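Sumden Opens Its Salt Baths for the Season, Water Still Not Recommended for Soup

Poltholm, October 2025 - The Sumden baths, which have been easing sore backs and ruining good swimsuits for longer than the town has had a paved road, will stay open through the winter for the first time. The new season runs until April, with 14 treatment rooms, four heated pools and a view of the hills on those days when the hills agree to it.

Sumden has always been a summer place. In winter the town traditionally went to bed early and complained about the wind. Kourkoulas, the travel firm that runs the baths, believes visitors will pay to join in.

"We looked at the weather records and decided to call it atmospheric," the company said. 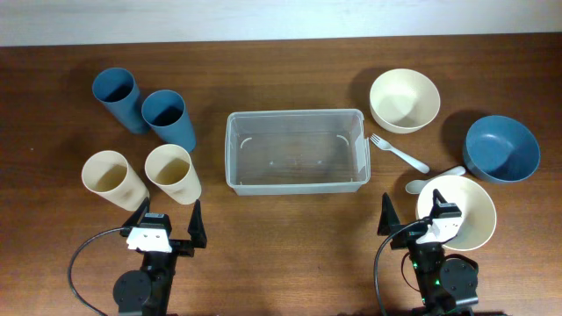 What a stay includes

The standard package covers six nights in Poltholm, breakfast and supper, daily use of the pools and a first visit with the spa doctor, who will tell you to walk more. It costs 679 euros per person. Massages are extra, as is the mud, which is local and very proud of itself.

Guests coming for dental work or physical therapy in Poltholm can book their appointments through the same office. Kourkoulas advises against scheduling a root canal and the tasting dinner on the same day - a lesson learned last year.

Getting there

The Ralta shuttle meets the afternoon train and takes the lake road to the baths. The driver stops for photographs if asked politely, and for geese whether asked or not. Visitors arriving by car will find free parking behind the main building, along with a sign explaining that it is not really for visitors. Ignore the sign.

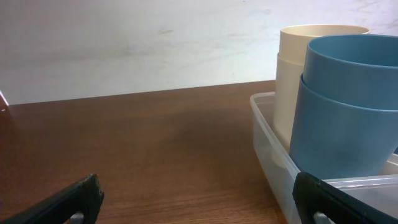

A wooden tabletop and a clear plastic container against an off-white wall.

Winter bookings are open now at the Kourkoulas office in Poltholm. Press visits can be arranged on weekdays. Please bring your own robe, as the last group of reporters went home in ours.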